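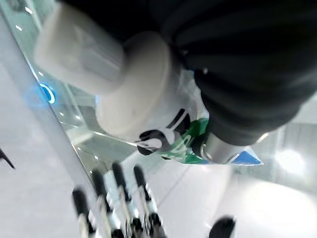

I went to the Narov open day in November with a cold coffee and low expectations, and I came home with a tote bag and a price list that has no prices on it. For anyone who doesn't buy cleaning for a living: Narov is a contract cleaning company that does offices, clinics and a couple of school districts in our area. We've been with a smaller outfit, Garg, for years. Garg is fine. Garg also raised its rate twice in one year, so when the invitation came I said yes.

The building is out past the rail yard, behind a tire warehouse. Parking was easy. Signs were not, and I walked into the laundry dock first, where a man on a forklift pointed me back the way I came.

## The welcome talk

We got a slide show in the break room. It started late and ran long. The claims, as I wrote them down:

- 200 cleaners on the payroll, all trained in-house
- every site inspected every month
- a "green promise," printed on leaf-shaped cards
- same-day replacement when a cleaner calls in sick

I asked who does the monthly inspections. The area supervisors do. I asked whether the area supervisors also manage the cleaners whose work they are inspecting. They do. So the people grading the work are the people who answer for the work. Maybe they are all very strict with themselves. I'd still want somebody from my own side walking the floor.

The sick cover question went a bit better. They keep a pool of floating staff, and a woman from a dental office asked how many are in it on a normal evening. The presenter said it "flexes." She asked again and got the same word — I underlined it.

## Chemical store and dilution room

This was the part I liked most, and I don't give that out easily. The store is clean, the shelves are labeled, and the safety sheets are in a binder on the wall where a person could reach them without a key. The dilution station mixes concentrate with water at a set ratio, so no one is pouring from the jug by eye. Garg's people pour from the jug by eye. I've watched them do it, and our lobby floor has been sticky ever since.

Narov buys its concentrate from Plirnby, and a Plirnby rep was there with a folding table and two kinds of floor cleaner. He told us one bottle replaces 17 separate products. I asked which 17. He had a leaflet for that, and the leaflet listed four, then said "and many more."

He then cleaned half of a dirty tile with his product and left the other half alone. Well, yes. Plain water and a rag would have made a difference too. I asked if he'd do a third strip with dish soap and he laughed, and I don't think he took it as a real request.

## Training floor

Upstairs there is a mock office and a mock restroom where new hires practice. They spend 20 hours here before going to a site, or so the slide said. The trainer who showed us through said it depends on how busy things are. I'd like that one in writing.

What they teach seems sensible. Cloths are sorted by color so a restroom cloth never lands on a kitchen counter. You work from high to low, and from the door inward for dusting but back toward the door for mopping. Glass comes last. They use a checklist app called Zalik, and each task gets ticked off with a time next to it. The trainer was proud of Zalik. I asked what stops a tired person at 11 p.m. from ticking the whole list in the elevator. He said the times would look wrong. I asked who looks at the times. The area supervisors, again!

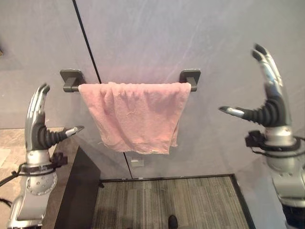 ## The money part

No one would give a figure, but there was plenty of talk about "value." After some pushing, a sales manager said a building like mine, two floors and a shared kitchen, might come in at about $4000 a month. That covers evenings only. These are extra:

1. Windows above the ground floor
2. Carpet shampooing
3. Restroom paper and soap
4. Anything after a "significant spill," which the contract does not define

Add the first three and you're past what we pay now, even after Garg's second increase. The contract term is two years with a long notice period. I asked about a trial quarter. They'll "take it away and look at it."

## Where I've ended up

I'm not signing anything yet. The chemical handling is better than what we have, and the trainer knew his job. The inspections and the sick cover are the weak spots, and those are the two things I get complaints about.

I've asked for two current clients I can call without a salesperson on the line, a sample contract with the extras priced, and the real number of floaters on an evening shift. The phone contacts came through the next morning. The other two haven't.

If you go to the next one, park on the street side, skip the sandwiches and wear shoes you can stand in. The tour is longer than the invitation says.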